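Report of the Night Inspector

To the Directors of the Drondgate Depository, 10 Oct 2024.

I have the honor to submit my account of the blocks held in Room 6. My appointment was made in February, on the death of the previous inspector, and I was given his desk, his lamp and his ledger. The ledger listed 132 blocks. The shelf cards listed 123. I was instructed by Mrs. Marwa Abou Zeid, Keeper of Records, to bring the two into agreement before the winter closing.

The blocks came to the Depository from the Helmy estate. According to the deed of gift, they were cut for a model of the town of Plindametti, which was never built, either as a model or as a town. The red blocks were to be its houses. The green were to be its gardens. The deed requires that they be kept together and that they be put in order once each night, though it does not say what the order is.

My predecessor recorded his attempts with care. He placed the red along one wall and the green along the other. He wrote, "Satisfactory," and the following evening he wrote, "To be done again." There are 96 such entries, all in the same brown ink.

I followed his method until the end of summer. One evening I left the bin as I found it and sat down beside it with my coat on. Mr. Brahim Nasr, who held the post of Second Clerk, came in at the usual hour with the register and asked whether the work was complete. I said that I was considering the streets.

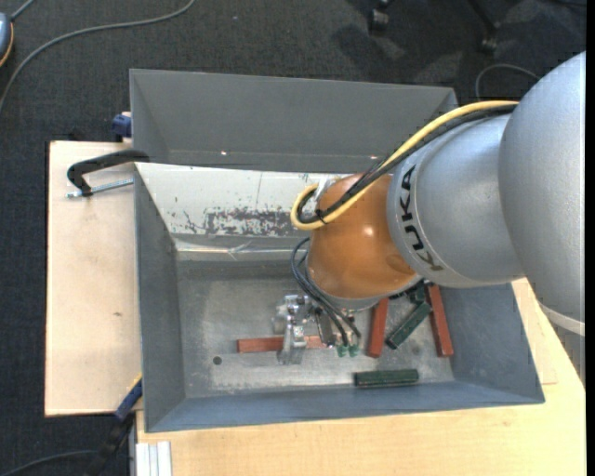

He put down the register and considered them with me. A red house stood apart from its neighbors, and there were gardens on the way to it. Mr. Nasr remarked that a person living there would be late for most things. I said that such a person would at least have somewhere to walk. He signed the register – the line for remarks he left blank – and we remained until the lamp needed oil.

As to the figures, I regret that I cannot recommend either. I ask that the Directors permit both to stand, and that the word "order" in the deed be referred to counsel. I ask also for a second chair.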